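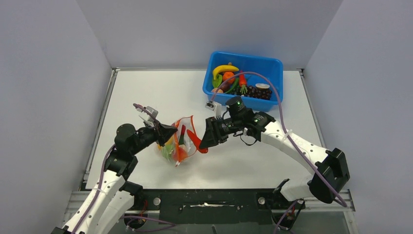
By September Domenica Hollenstein had packed more groceries than any checkout clerk in the county, and she had not eaten one of them. They were not that kind of groceries. The grapes had been in the program longer than she had.

Her job title at Irudis was demonstrator. She stood behind the gray partition with a control handle in each fist, and whatever her hands did, the arms on the other side did too, a little later and with less conviction. Left arm holds the bag open. Right arm takes something out of the blue bin and puts it in. Press the pedal, save the episode, dump everything back, start over. The target was 400 episodes. She had 200 that Salvador Frade would accept.

Salvador sat by the door and reviewed. He had a gift for it.

"You hesitated," he said.

"The bag moved."

"It'll learn to hesitate."

"Then it'll fit in here fine."

He marked the episode with the yellow flag, the one that meant usable with reservations. Domenica had once asked what the reservations were. He'd said it was more of a feeling.

The model was called Flilell, a name chosen by the founders during a long weekend. It had been trained so far on Domenica and on Pirmin Hämmerli, who worked evenings and packed like a man throwing clothes out a window. Where they agreed, Flilell did all right. Where they disagreed, it tried to do both, and last month it had placed a banana very tenderly in a bag and then flung the bag.

"Pirmin gets green flags," she said.

"Pirmin commits."

She reached for the long red thing. There was an argument on file about what it was. Roswitha Wallner in labeling said pepper, Pirmin said carrot, and the instruction text now read "put the red vegetable in the bag," a line that had taken 5 emails. The gripper closed on it. She tilted her wrist, and on the far side the arm tilted too, until the narrow end was aimed at the orange-trimmed mouth of the bag.

It was a good approach. She could feel Salvador leaning in.

Her nose itched.

She had signed a form about this. Any motion of the operator not related to the task was to be avoided, or, if unavoidable, performed slowly. Domenica considered the itch. She considered 65 more episodes before lunch. Then, with great dignity, she lowered her face to the back of her right hand and rubbed.

Through the gap in the partition she saw the arm dip, waggle the red vegetable twice, and come back up. She put it in the bag. She pressed the pedal.

Salvador played it back. He played it back again.

"What was the waggle?"

"Alignment," said Domenica.

He thought about it for some time, and gave her a green.

In November they ran Flilell alone for the people from Miltent, who had money. It took hold of the bag. It picked up the red vegetable, carried it across, stopped, dipped, and waggled it twice.

"Fascinating," said the woman from Miltent. "Is it checking the weight?"

Salvador looked at Domenica. Domenica looked at the grapes.

"Alignment," he said.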